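# Return period for items bought with store credit at the Vanley outlet

**Amham_resident**

I would like to request clarification on the returns policy at the Wirnum outlet in Vanley. In January I returned a pair of boots and was issued store credit. I have now used that credit toward a set of boot trays, and I wish to return those as well. The receipt shows a return period of 30 days, while the sign at the register states 17 days. The member of staff I spoke with was unable to say which one applies.

The purchase was made 26 days ago, so the difference matters in this case.

**Charvát Consumer Desk**

The period printed on the receipt normally governs the sale. Where a sign and a receipt differ, the customer should present the receipt and ask that the matter be referred to the store manager - preferably in writing. Tags should remain attached, and the items should be unused.

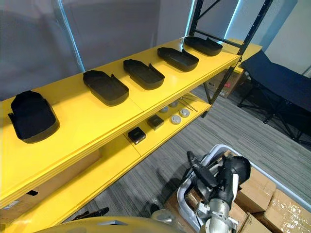

Does a purchase made with store credit have a shorter return period? The same period applies as for a card or cash purchase, unless the terms of the credit state otherwise. Those terms are usually printed on the back of the credit slip.

Please note that a refund will in most cases be issued as new store credit. A cash refund should not be expected where no cash was paid.

**vanley29**

Went through the same thing at that outlet. They accepted the receipt date in the end, but the credit slip had to be shown too, and mine was at home. Bring both. The returns counter closes earlier than the store does.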